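Drudex brings its "spare bag on the hook" routine to all 131 Tummont offices

December. Office services company Drudex announces today that its simple method for changing trash bags will be used in all 131 offices managed by Tummont. The method was tested in 4 buildings, and the staff there asked to keep it.

The idea is easy to explain. A small hook is fixed to the wall above the bin. A black bag is tied at the top and hung on it, so the next bag is always near the hand. 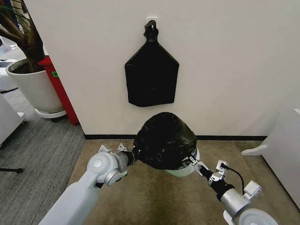
Black bag on its wall hook, with a small bin below.

"Before, our people walked to the store room for every bag," says Mimoza Karagiannis, head of cleaning services at Drudex. "It is a small thing, but in a day there are many bins."

The hooks are delivered by Zelenák, and each office receives a printed page with the steps for fitting a bag over the rim. 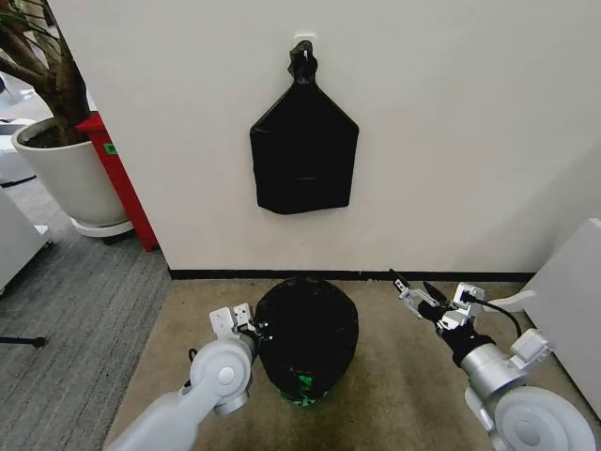
Can the hook be used on a painted wall?
The hook is suitable for most painted walls. The surface must be clean and dry before it is fixed.

Drudex will install 461 hooks in the first stage. Arben Lazarević, who manages the offices for Tummont, expects that the work will take up to 4 weeks and will be done after closing time.

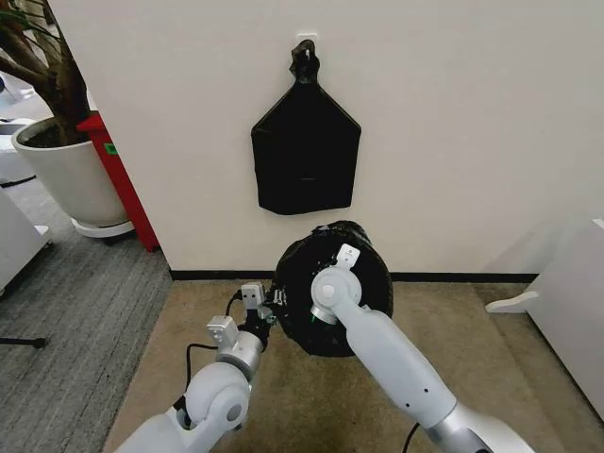
The bag hangs well clear of the floor.

Companies that wish to order the hooks for their own offices can write to Morenike Fashola at the Drudex press desk.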